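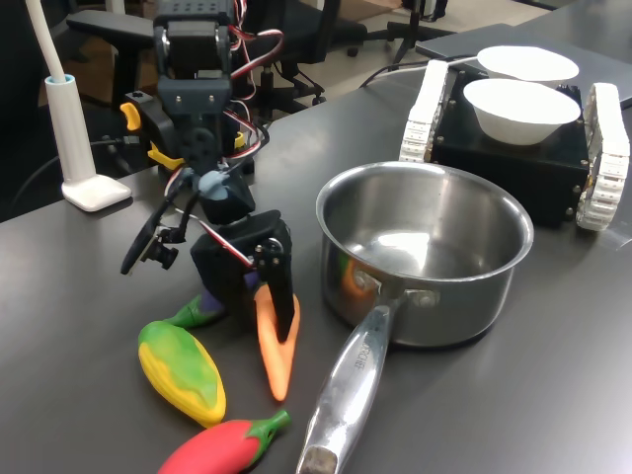
3.2. Los materiales: verduras de juguete y una olla de verdad

Figura 4. Verduras de plástico (zanahoria, maíz, berenjena y chile) y cazo de acero inoxidable sobre la mesa gris oscuro.

Confieso que elegir las verduras me llevó más tiempo que redactar el protocolo entero. En Buenaventura, donde hicimos el piloto, yo quería usar comida de verdad, pero al segundo día el maíz ya olía y Ngozi Olaniyan me convenció de pasarnos al plástico (¡y menos mal!). Compramos el juego Udetti, que trae 12 piezas, y de ahí salieron las cuatro de la Figura 4. Me gustan porque las siluetas se distinguen enseguida: la zanahoria acaba en punta, la mazorca es amarilla con manchas verdes y el chile es rojo con el rabito verde, igual que la berenjena morada lleva el suyo.

Con el recipiente fui más terca. Las ollitas de juguete me parecían demasiado fáciles, así que pedí un cazo metálico de mango largo, de los que cualquiera tiene en casa - el interior brilla muchísimo y hasta la zanahoria se refleja por fuera, en la pared. Ese brillo nos interesaba, y vuelvo a él en la sección 5.

La tarea consiste en guardar las verduras en el cazo, en el orden que cada participante prefiera. Participaron 31 personas y registramos 200 ensayos válidos; descartamos 2 por errores míos al anotar la hora.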